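**Play kitchen notebook, February, 9:40 am**

Pretend-food day! I've been looking forward to this one since the Cloken box arrived, and I cleared everything else off the schedule for it. The idea is to settle which pieces make it into the Keltum play kitchen set, and which dishes they go with, before the next order has to be placed.

White table for the first layout. I like it for color work, the reds really jump. Ketchup bottle, orange slice, strawberry beside the bowl, and the banana peeled and sitting inside it. I could look at that banana all morning. The peel flaps are the best bit of modeling in the whole food group, and a kid will know what it is from across a room. 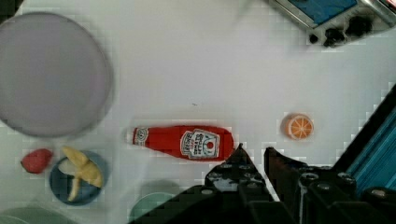
## Notes on the food

- **Ketchup:** keep. The little tomato on the label does all the work, so even a kid who can't read yet knows what's in it. Lies down nicely, too (my worry was rolling).
- **Orange slice:** keep. Would love a second one so two kids can share.
- **Strawberry:** keep, but it's small next to everything else. Ask Zuslow if they make the same mold one size up. The seed dots are lovely and I don't want to lose them.
- **Banana:** keep, obviously!!

Budget for the food group is 300 and I think we're fine, even with extra oranges. The whole set has to come in under 900 and we were at 605 when I last added it up, dishes included.

## Around the table, 11:15

Took a break from the food to go over the rest of the area. The blue panel has faint streaks and pale lines running down it that look like scratches to me. Try a soft cloth and plain water first. If they don't shift, leave it alone, the color is still great and I'd hate to dull it with polish.
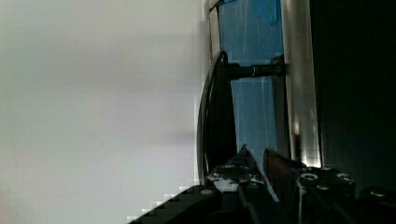 *Blue panel behind the black rod, silver post to the right.*

The same blue would make a terrific color for a cup, by the way. Writing that down before I forget. Enache sent a swatch card last time and I'm fairly sure there was something close on it. It's in the drawer with the sample lids.

## Dishes

Back to the table, and this is where I got carried away. The lavender plate is my favorite thing in the box. It's pale enough that any food shows up on it, and it looks good next to the mint green basket. I wasn't sold on the basket in the catalog, but the oval shape and the mesh bottom won me over. It could pass for a colander, a fruit basket or a bread basket depending on who's playing.

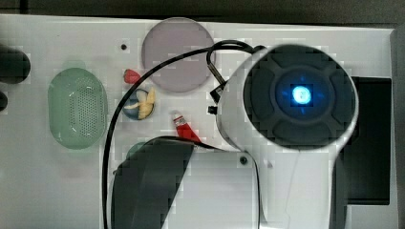

Banana stays with its dish from now on. I tried picturing it on the plate and it loses the snack-time feeling completely. Strawberry can go wherever it likes.

Still to do:

1. Order 4 more orange slices.
2. Write to Zuslow about the bigger strawberry.
3. Find the Enache swatch card and match the blue.
4. Ask Cloken if the basket comes in lavender, too. A matching pair would be gorgeous.

Lids and cups after lunch.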